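Wastach holiday flat, ground floor - changeover inspection
Inspector: Åsmund Haugen
Date: 2022-07-18
Property ref: 588
Previous inspection: October

Marks used: OK, ACTION, N/A. Comments go under the item, and anything marked ACTION is repeated at the end with the person responsible.

1. Entrance and hallway

1.1 Front door opens fully and closes on the latch - OK
1.2 Spare key in key safe - OK
Code was changed after the last guests left. The office has the new one.
1.3 Hall light and switch - OK
1.4 Floor free of trip hazards - ACTION
The mat has curled at the corner nearest the stairs. Tape won't hold on that floor, it has been tried. Replace with a rubber-backed one.

2. Smoke, heat and gas

2.1 Smoke alarm, hall - OK
Sounded on test button. Replace-by date is still legible.
2.2 Heat alarm, kitchen - OK
2.3 Carbon monoxide alarm within reach of boiler - ACTION
Sounded on test, but it was lying on top of the cupboard. It needs fixing to the wall with the screws supplied.
2.4 Gas safety record on display - OK
2.5 Fire blanket in kitchen, tapes hanging free - OK
2.6 Escape route notice behind bedroom door - OK
The notice still shows the old bin store. Not a safety matter, but it confuses people.

3. Kitchen

3.1 Hob, all burners light and go out - OK
Rear left is slow to light. Cleaned the electrode and it is better.
3.2 Oven door seal - OK
3.3 Fridge at 5 degrees or below - OK
3.4 Kettle lead and plug - OK
3.5 Glasses and jugs free of chips - OK
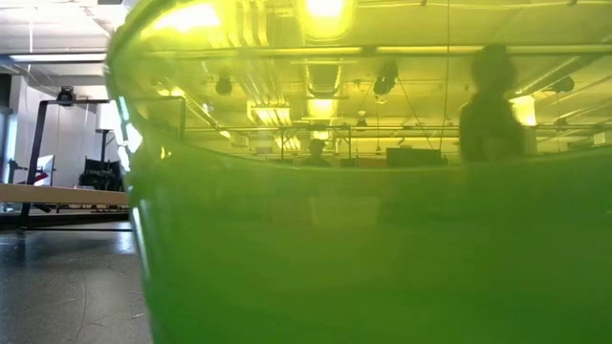
3.6 Sharp knives in block or sheath - ACTION
Two loose in the drawer with the wooden spoons. Same comment was made in October. A second block is on the shelf at the Junden store and can be used.
3.7 Cleaning products in locked cupboard - OK
Child catch is stiff but works.
3.8 Crockery, no cracks or crazing - OK
Side plates are down to an odd number again. Guests take them out to the terrace and they don't always come back. 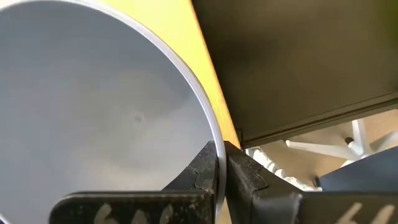 3.9 Worktop sealant behind sink - ACTION
Gap at the left end, and the board underneath has started to swell. Leave it to dry for a full day before resealing.

4. Bathroom

4.1 Hot water at basin not above 44 degrees - OK
Measured after the tap had run for a minute.
4.2 Extractor fan - OK
Noisy. Virág cleaned the same model upstairs and that quietened it, so try this before ordering another.
4.3 Non-slip mat in bath - OK
4.4 Light pull cord, no fraying - OK

5. Electrical

5.1 Sockets, no cracks or scorching - OK
5.2 RCD trips on test button - OK
5.3 Extension leads - ACTION
One behind the television is plugged into another. Remove the second lead and move the lamp to the window side.

Actions

1.4 Replace mat - office
2.3 Fix alarm to wall - Åsmund, before next arrival
3.6 Knife block from store - office
3.9 Reseal worktop - Hokico, job 2262
5.3 Remove lead - Åsmund, same day

Flat may be let once 2.3 and 5.3 are signed off. The others can wait for the next changeover.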